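Why Do Scabs Itch? (And Why You Should Leave Them Alone!)
Body Questions for Curious Kids
By Yabsira Seyoum

Ouch! You were running, your foot hit a bump, and now your knee is bleeding. It stings like crazy. But while you're busy hopping up and down, something amazing has already started under there. Your body has its own repair crew, and it gets to work the moment your skin breaks!

First job: plug the hole

Blood is mostly a watery liquid with lots of tiny things floating in it. Some of those tiny things are called platelets (say it: PLATE-lets). They're so small that you'd need a microscope to see one. Normally they just drift along, minding their own business. When they come to a broken blood vessel, though, they get sticky and clump together, and more and more of them pile on.

Then your blood makes long, thin threads called fibrin. The threads crisscross over the platelets like a net, and blood cells get caught in it. That whole sticky plug is called a clot. It's why a small cut stops bleeding, especially if you press on it with a clean cloth for a few minutes.

From goo to crust

When the top of the clot dries out, it gets hard and turns dark red or brown. Ta-da – a scab! Think of it as a bandage you grew yourself. It helps keep dirt and germs out while the real work goes on below.

And there is a lot of work! White blood cells arrive and gobble up germs and bits of damaged skin. This is when the area may look a little pink and puffy and feel warm. A little of that is normal. Next, new skin cells creep in from the edges of the cut, like people walking toward each other across a field until they meet in the middle.

So why does it itch?

Great question, and doctors are still working out all the details! Part of the answer is a chemical called histamine, which your body sends out when skin is hurt. It wakes up the nerves that feel itches. (Mosquito bites itch because of histamine too!) Growing skin can also feel tight and dry, and a stiff scab tugs a bit every time you bend your knee.

I know how tempting it is to pick. I picked a scab off my elbow when I was in second grade, then picked the next one, and I'm 50 now and still have the mark! Pulling a scab off early can tear the new skin underneath. Then it bleeds, germs can get in, and your repair crew has to go right back to plugging the hole.

If the itch is driving you bananas, try these:

Lay a cool, clean, damp cloth over it for a minute.
Pat around the scab gently with your fingertips, without scratching.
Ask a grown-up for a dab of plain petroleum jelly so it doesn't get so dry.
Cover it with a bandage. Out of sight really does help!

When to tell a grown-up

Always show a grown-up a new cut so it can be washed. Tell them again if it keeps bleeding, if it gets redder or more swollen, if yellow or green pus comes out, or if it hurts more each day. Deep cuts and animal bites need a doctor or nurse to look at them.

Try this: keep a scab diary

Next time you get a scrape, draw it once a day, in the morning or at bedtime. What color is it? Is it smaller? My niece kept hers for 21 days, and by the last page there was only a pale pink patch to draw. She was almost sad to see it go!
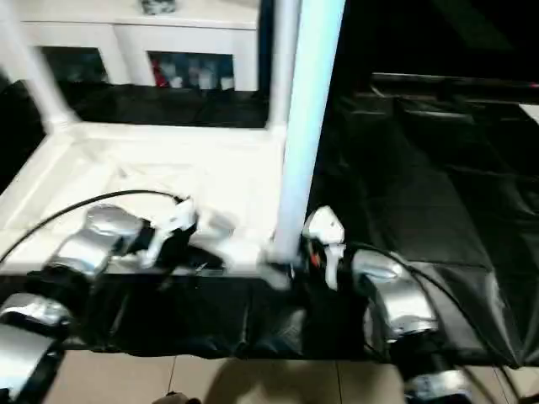
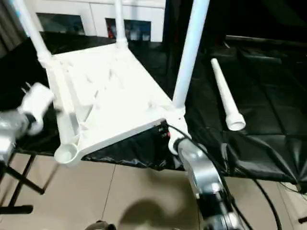
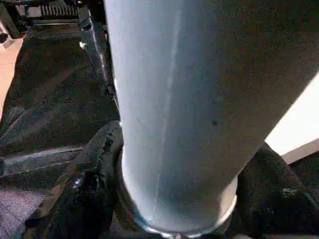
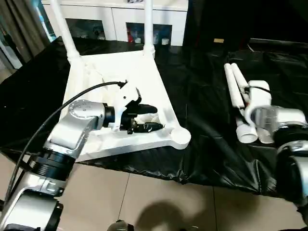

Photos: Selamawit Feyisa

Words to know
Platelet: a tiny, sticky part of blood that helps stop bleeding
Fibrin: threads that hold a clot together
Histamine: a body chemical that can make you itch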